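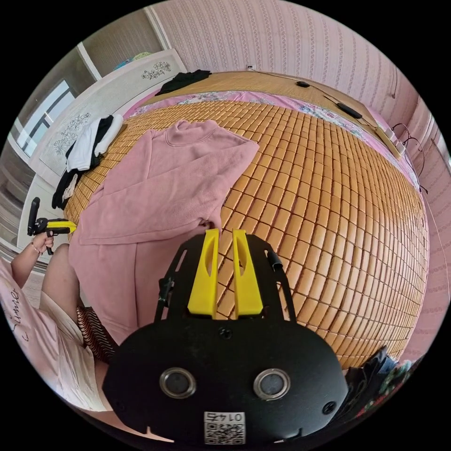
1. Status at the end of April

Work package 2 of the Ruvia home laundry study covers folding and sorting on beds in lived-in bedrooms. Folding on a bed was chosen over a table after the Isik pilot, where most households had no free table. The room reported on this month has a double bed with a woven bamboo mat over the bedding. Total folds logged in the package so far: 245, against a target of 240 plus spares.

2. Garments

Long-sleeved tops remain the slowest category. A pink sweatshirt was used as the reference piece, laid flat on the mat with the sleeves dealt with before the hem. 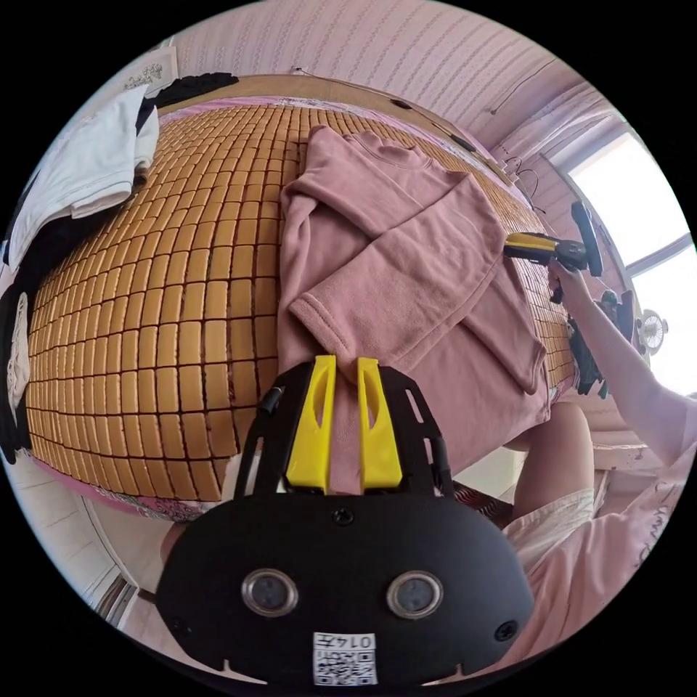 Median time for this category is 40 seconds, measured from first contact to placement on the pile. The sleeve step takes up most of it. Ribbed cuffs tend to roll when the sleeve is brought across the body, and the fold is then redone. Shirts and jeans are within the limits set in the Fanis protocol and need no changes.

3. Stacking

Finished items go to one side of the bed, mixed by type. 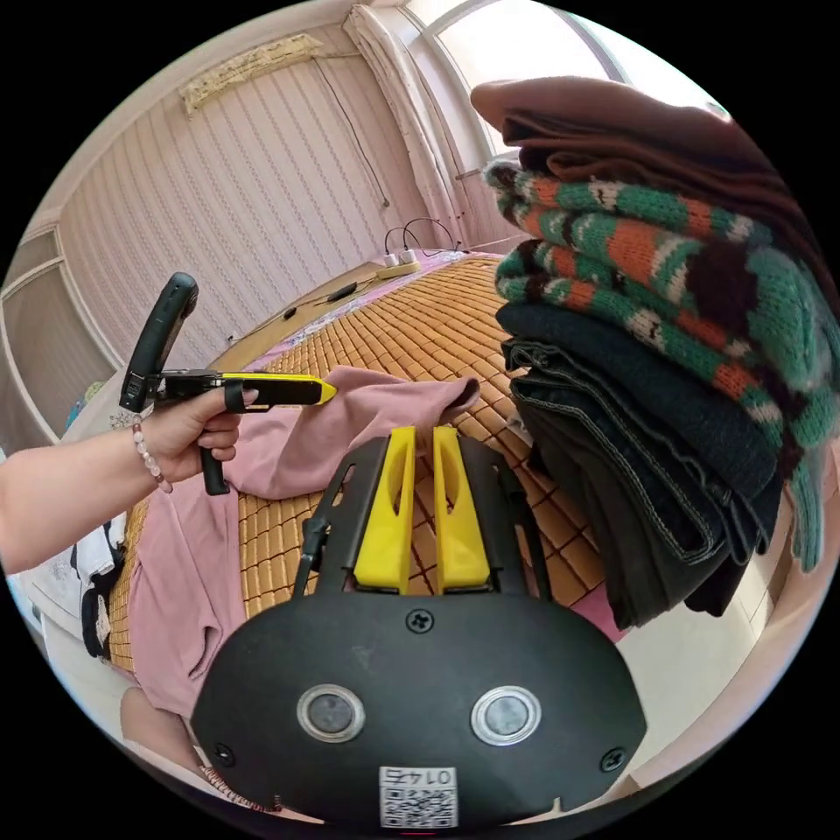
Tall piles lean once knitwear and denim are mixed, and a leaning pile takes up working area on the mat. We propose separate piles by weight from the next round – this adds a sorting step but should reduce refolding.

4. Budget and next steps

Spending is within plan. The Illés site opens in May with 4 rooms, two of them with single beds. Revised instructions for sleeves will go out before then. We request approval to move the unused travel funds to garment purchase.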